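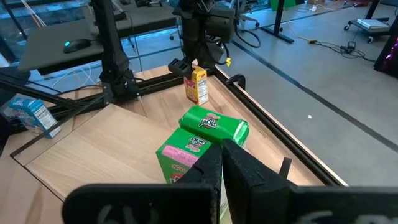
9th November. Finished season two of Pillgate last night and I have so much to say about it that I'm writing this before breakfast! I had promised myself one episode, two at the most, and then the lights went out at the Gronow Hotel and of course I had to see who was in the elevator. I'd set myself up properly for it too, with snacks within reach, two green boxes of them, one standing up and the other on its side behind it, and a little yellow juice box farther back. By the time the credits rolled on the finale it was after one in the morning and I was wide awake, going back over the wedding in my head.

So, the wedding. I really thought they would drag it out for another year. The whole season has been pushing the doctor and the harbor pilot toward it and then yanking them apart again (the fake telegram, the sister, the other sister), and I was ready for her to bolt at the church door. She didn't bolt! She stood there in her mother's raincoat and said yes, and he forgot his words, and the organist started playing too early. I cried. I don't even like him that much.

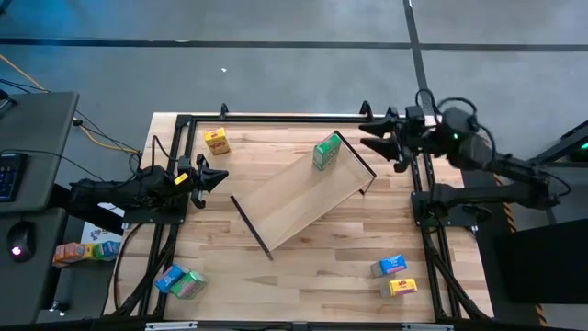
What I love is how the writers let the small people in town have their moment. The woman who runs the bakery has had maybe 18 lines all season and she gets the best speech of the reception. The brother finally comes home on the ferry from Brunder, four years late, and he just sits down at the end of the table and somebody passes him a plate. No music, no big hug. I rewound it and watched it again.

I do have complaints. The amnesia story should have ended at episode 4, and I still can't tell you what was in the safe or why the mayor would pay 300 dollars for it when he was supposed to be broke. And the Dirora trip was silly - a whole hour of everyone in sunglasses, pretending they didn't know each other - although I laughed all the way through it, so maybe that isn't a complaint.

Then the last scene. The phone rings in the empty house, she picks it up, and we hear a voice we haven't heard since the pilot episode. Cut to black. I yelled at the TV! My guess is the first husband, and I have proof, sort of. In the pilot he says he'd call "when the tide's wrong," and the newspaper on the hall table has a headline about the tides. I paused it to check. I went looking on the fan board afterward and there were already nearly 1,000 posts, most of them saying it's the father, which makes no sense to me at all when we saw his funeral. An open casket, too.

Season three starts in January. I'm going to go back to the beginning and watch it all again before then, this time with a notebook, mainly for the hotel scenes, where I'm sure I missed things. The guest book gets shown at least twice and I never read the names.

Must also find out who sings the song over the ferry scene. It's been in my head since I woke up and I only know the one line.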